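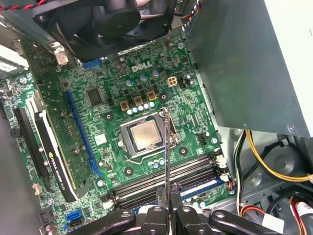 5/26/24

Second week with the arm on the bench next to mine, and I still can't tell whose job got easier.

Management calls it the Trostis cell. On the floor we call it the arm. It is supposed to do the processor pulls on the old desktops, the ones that come in on pallets from the Taltenley contract, so that the rest of us can move up to "higher value steps." I asked what the higher value steps were and was told they were being mapped. So far my higher value step has been opening side panels, taking off heatsinks, wiping old paste off the processors and sliding the case under the arm. Then I wait. When the lever is up and the chip is out, I do the rest, which is memory, cards, drives, power supply. Same as before, minus the one part that took any feel.

I know how that sounds. Pulling a processor was never a great joy. But after six years you get a touch for it, when the lever is going to spring and when the chip wants to come up with the cooler and take the pins with it. The arm goes at the socket with a thin metal rod and I find myself leaning in with my shoulders tight, like watching somebody else's kid parallel park my car.

The number on the slide at the kickoff was 881 units a shift for the whole line. We have not seen 881. The best we got this week was on a day when every pallet was the same Dell model, and even then two of us were standing behind it clearing what it gave up on. On a mixed pallet it is slower than I am. If a cable has flopped over near the socket it stops and asks for help, and the help is me. There's a light for it. I used to look at the work and now I look at the light.

To be fair (and I'm trying), my wrists don't hurt. By October last year I was wearing the brace every night and I haven't had it on since the arm started. The woman at the next bench says the same about her thumb. That is real and I won't pretend it isn't. I would just like somebody to say it was bought for our wrists, if it was, and I don't believe it was.

The Protex people came through again with a tablet and asked me to rate my "comfort with the cell" from one to five. I gave it a three. They wanted to know what would make it a four. I said tell me how many benches there will be next spring. The one holding the tablet typed for a long time — longer than what I said.

There are 42 of us on the floor right now. It was 49 when I started keeping this notebook. No one was let go over the arm, they are careful to point that out, people left and weren't replaced. Two of them went over to McIntyre, where I hear it's all still hand tools and the pay is a little worse. I have the number for their front office on a sticky note in my locker. I haven't called.

Tomorrow they want me to show the night crew how to reset it when it loses its place over a board. An hour, no extra pay, and I'm supposed to write the steps down as well. I've got the first page done. Need to remember to bring my own pen, the ones at the station keep walking off.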